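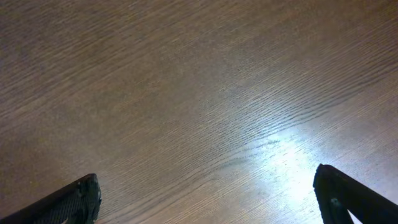

Elaheh Ebrahimi replied to my last post asking if I really mean nobody should take valerian with sleeping tablets, even the weak shop ones.

Yes, I do mean that! At least ask your pharmacist first. Mine had 2 minutes and was lovely about it.

Also read the back of the box. I picked up the Pruvum one in May and the leaflet says 83 mg of extract, while Vineo's says 254 – and both just say "valerian" on the front.

Going back to plain chamomile tea for now, 100 bags should see me through. Will report back on the sleep.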